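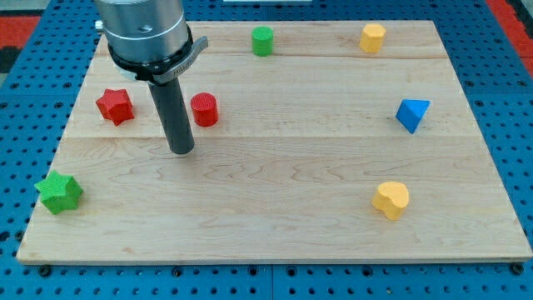

Maple board, glued strips, seams running the long way

Edge-glued maple panel cups every winter - refinish or re-glue?

Asked by Tatiana Slanina, Sunday, June 22, 2008

I have a maple panel glued up from strips, 283 mm wide. It is flat now. Last November it cupped 4 mm across the width and stayed that way until spring. Finish is two coats of Koto wiping oil on the top face only. The glue lines are tight. Do I need to rip it and re-glue with narrower strips, or is this a finish problem?

3 answers

Bienvenido Panganiban
Finish problem first. With oil on one face, the bare face gains and loses moisture faster, and the panel bends toward whichever side is drier. Sand the underside to the same grit as the top and apply the same number of coats. Do the ends too. Oil slows the exchange but does not stop it, so expect some seasonal movement. A film finish such as varnish slows it more.
Do not rip a panel with sound glue lines. If it still cups over 1 mm next winter, add two battens across the back, screwed through slotted holes - never glued, or the panel will split.

Saithong
Agree with the above. Also check how it is stored. Mine (349 mm wide, same species) cupped because it sat flat on a solid bench and only the top could breathe. Stood it on edge and it came back in almost two weeks.

Ornoner
just put something heavy on it. worked for me

Comment from Bienvenido Panganiban: Weight holds it flat while the weight is there. The moisture difference remains.

Viewed 254 times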